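The Man Who Reads the Terms

Tharun Fernandes has read the whole thing. Whatever you clicked past this morning to get at your weather app, he has probably been through it twice, with a pencil.
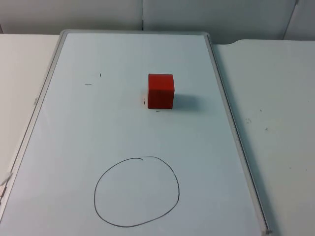
2 min read

October 3, 2018

Fernandes edits contracts for a living at Kurian, a small firm that rewrites legal documents so that customers can get through them awake. He began in January with a gym agreement. "It had 49 clauses," he says. "One of them forbade whistling. I asked the owner about it and he said it came with the template."

His largest job so far is the user agreement for Vusano, a meal-planning service. The original ran to 1,692 words before it reached the subject of meals. "There was a paragraph on submarines," Fernandes says, stirring his coffee. "I don't think they had any plans in that direction."

He got it down to a page. The company's lawyers, given a week, got it back up to four.

Shobha Nair, who hired him, takes the long view. She spent nearly 37 years in insurance and talks about the word "herein" the way other people talk about an ex. "Lawyers aren't trying to confuse you," she says. "They're trying not to be blamed. It just comes out looking the same." 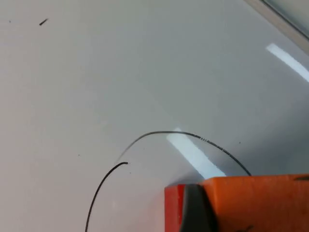
Photo: Imar

Nair's rule is that a sentence should be readable aloud, in one breath, by someone who has just climbed the stairs. The office is on the third floor, so this gets tested. Fernandes once failed at "notwithstanding the foregoing" and had to sit down.

Clients do push back. A furniture rental outfit called Talumance complained that its new contract "didn't sound expensive." Nair put one "whereas" back in, at the top, and they signed off the same afternoon.

"It doesn't do anything," Fernandes says of the whereas. "It's like a doorman."

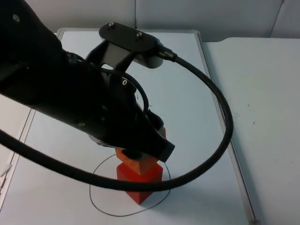
Does a contract in plain English hold up as well as the old kind?

Nair says it generally does, provided it still says who owes what, and by when. Most of the arguments she saw in insurance were over sentences that could be read two ways, and the long ones usually could.

Fernandes is now working on his own apartment lease, unpaid and uninvited. His landlord has asked him to stop. He says there's nothing in there that prevents it.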